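Pesonen hand grippers, reviewed by somebody who folds clothes for a living

7 min read
Last updated Tuesday, April 24, 2018

I've worked the folding tables at Birside for long enough that my hands do a T-shirt while my head is at the grocery store. We're a wash-and-fold laundry out in Flarkdale, mostly family bags, some gym towels, one hotel that sends everything inside out. In February the company signed up with Musum, who make the folding robot, and the first thing that showed up at work was a crate of Pesonen hand grippers. The robot itself came later.

So this is a review of the grippers, from the person on the handle end. I looked for one before we started and only found things written for engineers (lots about frame rates, not a word about thumbs).

If you haven't used them, you hold one in each hand and fold with them in place of your fingers. There's a camera on each one recording what you do, and the recordings go off to Musum to train the robot. You get paid your normal rate for it at our place. Please check that at yours before you agree to anything!

First week

Oh, I was awful. I've folded thousands of sweaters and I could not pick up a pillowcase. The thing is that your fingers roll cloth a little when they pinch it, and you don't know you're doing it until you've got two stiff yellow fingers that only open and close. I kept grabbing both layers of everything. Pants were the worst, because the waistband wants to be pinched and the legs want to be swept, and the grippers only do one of those well.

By the second week I'd quit trying to fold the way I normally fold. You go slower, you take hold closer to the corner than feels right, and you lay the cloth down before you let go (if you open up in the air it lands wherever it likes). Sweaters turned out to be the friendliest, the thick knit ones anyway. They stay where you put them.

How they feel in the hand

The grip itself is good. The handle is a decent size for me and I have small hands, and a coworker with enormous ones gets along with it too, so somebody at Pesonen did their homework there. The squeeze is light to begin with. After an hour it isn't so light, and I feel it at the base of my thumb that evening and sometimes the next morning.

The body is bulky, and it sits right where you'd like to be looking. I lean sideways to see past it, which my neck has opinions about. The fingers are bright yellow and I've come to like that, since you can find the tips in a pile of dark laundry without hunting. They have a long slot cut in each one, and drawstrings get in there. So do bra hooks. I now pull drawstrings tight before I start, and that fixed most of it.

Charging is fine, storage is annoying. The grippers don't stand up on their own, and laying them on their sides on a crowded table is asking for one to go over the edge. We got a pegboard in the end. It cost the company 70 dollars and was worth every cent.

Working away from the table

Musum wanted folding done in other places too, not only on our nice flat waist-high tables with the good lights. Beds, for one. I thought this would be easy money and it was the hardest part of the whole business. You're bending, the clothes slide or sink depending on what's on the mattress, and anything long wants to go over the side. A bamboo mat over the top helps a lot, by the way. You get something firm to push against and the cloth doesn't sink in. The little tiles do grab at loose knits, though, so go easy if you're dragging.

Long pieces go on the diagonal if you want my advice. You get more bed that way, and you can work from one end while the other gripper holds the far side still. Put your finished stacks up toward the wall or you'll be elbowing them all afternoon.
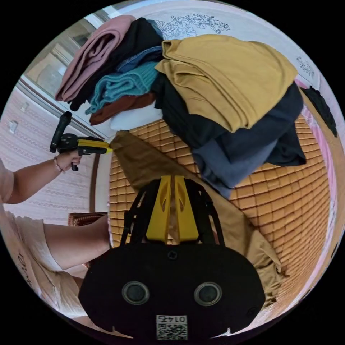 What it changed at work

I'll take the good part first. I used to do the same motions all shift, and the days I recorded were different from the days I didn't, and I liked having both. People asked me how I do things. I've never once been asked how I do a fitted sheet in all my years there, and suddenly there was a whole meeting about it! Two of us now get called over when the robot is making a mess of something, and we say what we think it's doing wrong, and a note goes to Musum. That's a real piece of my job now and it came with a small raise, which I had to ask for twice.

Then the other part. The robot does towels. It does them slowly but it does them all night, 200 in a batch, and there used to be an evening towel shift with people on it. Those people were moved to days and to the front counter, and so far everyone who wanted to stay has stayed, but one of the evening folks liked evenings for very good reasons and the counter doesn't run evenings. She's looking elsewhere. I think about that when I'm recording. I don't have a neat answer for it and I'd be suspicious of anyone who did.

The other thing I'd raise with your manager is speed. You're much slower with grippers on, and our daily numbers were counted the same as always for the first couple of weeks, so it looked like I'd gone to sleep on the job. We got that changed. Get it changed before you start. Ask what the camera picks up as well, and who looks at it, especially if any of the recording is done in somebody's home. Ours only runs when you press start, and I can delete a recording before it uploads. I've done that when the phone rang and I said something rude.

Odds and ends

Left-handers, you'll be fine, the two are the same shape.

Wipe the tips down every day. Lint builds up on them and then they slip on anything silky.

Take your breaks by the clock. I do 7 short folds, shake my hands out, and carry on, and that suits my thumb better than one long stretch.

Wear short sleeves or push them up. Loose cuffs get in between the fingers and it makes you feel about four years old.

Would I want them?

As a tool for folding laundry, no, of course not, my own hands are faster and they came free. As a tool for showing a machine how I fold laundry, they're pretty good. I'd give them 7 out of 10, with points off for the bulk, the thumb and the drawstrings. Pesonen tell us a slimmer one is on the way and I've already put my name down to try it, and I've asked for a hook on the back so it can hang up without the pegboard.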